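The wholesale bakery at Mindow supplies 47 shops and canteens from a single production floor, and its technical manager has spent the past two years rewriting the process sheets for yeast-raised doughnuts. We spoke in the office above the flour store, shortly after the 5 a.m. dispatch. Most of the conversation concerned fat uptake, the figure by which the site now judges a batch.
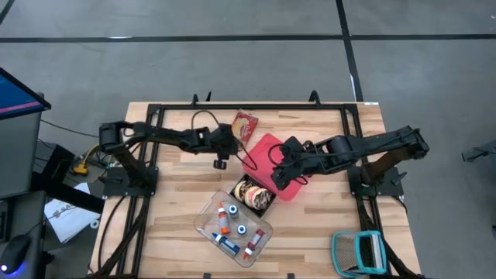
Idell
Technical editor, baking and milling

Fat uptake is the mass of frying oil held by the finished product, expressed as a share of its weight. The manager treats it as a symptom. "If it climbs, the oil is the last place I look. I look at the proof first. An over-proofed piece has a weak skin and a coarse crumb, and it drinks."

The proving cabinets had been run warm and very humid, a setting inherited from the bread line. Humidity was brought down in stages until the pieces formed a slight skin before frying. "You should be able to touch one and leave a shallow mark that comes back slowly. If it sticks to your finger, it isn't ready for the fryer, whatever the clock says."

Batch size was the next variable. Each dough is now mixed to yield 241 pieces, a number that looks odd on paper and is fixed by the fryer. Anything larger left the last trays standing while the first were cooking, and the difference in volume could be measured with callipers. The surplus from the old, larger mixes had been hiding the waste figures as well.

On flour, the manager is less settled. The site moved to the Havov blend in April, a medium-strength flour with a lower water absorption than its predecessor. Mixing time came down and the dough ran cooler. The complaint is consistency between deliveries, and each one now gets a test bake before release. 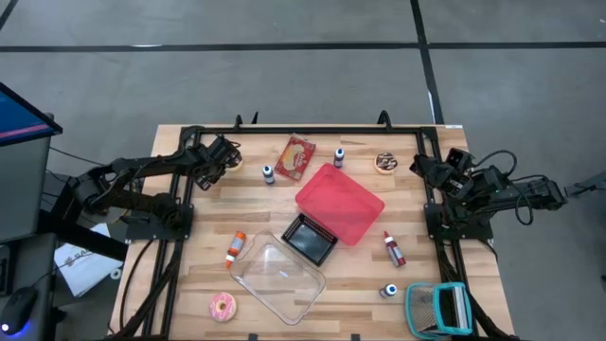
Xavier, reading a draft of this piece, objected that a test bake on every delivery is a cost few smaller sites could carry, and that a falling number and a simple absorption check would catch most faults. The manager accepts the first point and disputes the second. "Those tests tell you about the flour. They don't tell you how it will sit in my prover for forty minutes."

Oil management is handled by log sheet. The fryer is filtered at the end of each shift and topped up with fresh oil to the mark. Free fatty acids are tested daily, and the oil is discarded on the result. Over the last quarter the fryer completed 316 batches, of which 140 were made under the revised proving conditions. The two groups are compared on uptake, volume and height, and the manager would like another quarter of data before publishing the comparison internally. 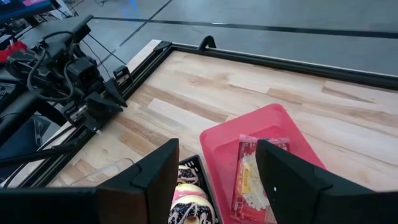 Finishing has its own sheet, and it starts with core temperature. A fondant applied too early thins and runs to the base, while one applied too late sets dull and cracks when the piece is handled. Chocolate coatings are given a longer wait than fondants. Order matters too where two finishes go on one product, as with the thin white lines drizzled over a dark chocolate coating: the base must be set to the touch or the lines sink and spread. Pink frosting is the easier case, being a single application, and the manager accepts a paler ring of dough left showing around it. "I would sooner see the ring than see it dripping. Dripping means the weight is wrong, and then the label is wrong."

The remaining work is on shelf life. Samples are held at ambient and cut at set intervals, with crumb firmness recorded each time. Early readings suggest the drier proof costs a little softness on the second day. An enzyme addition is being considered, though the manager wants the proving figures closed off before anything else in the recipe is changed.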